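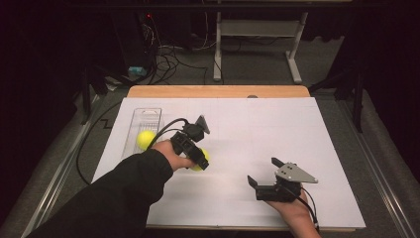 Left gripper holding a ball, right gripper open, tray at left.

The second pair of grippers is finished, or finished enough to collect with. I have been calling the design Jarko in the repo, for no good reason, and this is Jarko version 3. Versions 1 and 2 are in the scrap bin at Wolard, the shared workshop where I rent a bench, and I took the screws back out of both of them before they went in.

Most of the work since the last post went into the cables. Each gripper has one black cable leaving the body, and on version 2 it came out at an angle that put a side load on the connector whenever I turned my wrist inward. The symptom was a dropped encoder reading, always on the left unit, and I spent two evenings looking for it in the firmware. The fix was a printed clamp inside the shell that holds the jacket 10 mm before the connector. I have had no dropouts in 33 recordings. The cable still pulls a little when the arm crosses the board. A lighter cable would help, but I have a full spool of this one.

The jaw linkage changed too. The old one had a pin in a printed slot, and the slot wore oval. Iason Katsaros, who has the bench across from mine, lent me a reamer and told me to stop printing bearing surfaces. I now press a brass bushing into each pivot. Play at the fingertip went from clearly visible to something I have to feel for. The body had to grow by 3 mm to fit the bushings, and I redrew the angled faces on the shell while I was in there.

Task setup is as plain as I could make it. White board on the table, a clear tray at the left, yellow balls. The balls are a good first object for me: same radius from every side, high contrast against white, and if I grip one off center it rolls away and I know the attempt is bad without reviewing anything. The tray has ribs across the bottom. I want flat trays as well, later, as a harder variant.

The board has faint lines ruled on it. I use them to put the tray back in the same place between batches, and they are light enough that I don't expect the model to pick them up. I may be wrong about that. The check is to shift the tray on purpose for one batch and compare, and it's on the list.

Logging runs at 40 Hz for jaw width. I tried going faster and got nothing for it except larger files. Timestamps come from the host, and the two grippers share a clock, so left and right line up without any correction afterward. Video gets aligned to that in a separate script called Tumik, which is ugly and slow and which I am not going to rewrite this month.

Open items:

The return spring is too stiff. After an hour my index finger complains. I have a softer one on order from Nikolaidis, same outer diameter, so it should drop in.

The screws that hold the finger plates back out slowly. Threadlocker on the next assembly, medium strength, since I still take the plates off often.

The right unit reads a nonzero width when fully closed. It is a constant offset and I subtract it in software, but I would like to know where it comes from. My guess is the magnet is not seated.

Handoffs between the two grippers are next. I tried a few on Thursday and the fingers collide unless one unit is rotated well out of the way, so the plates may need a shallower angle. I'll post the drawings once I have cut a set and used them.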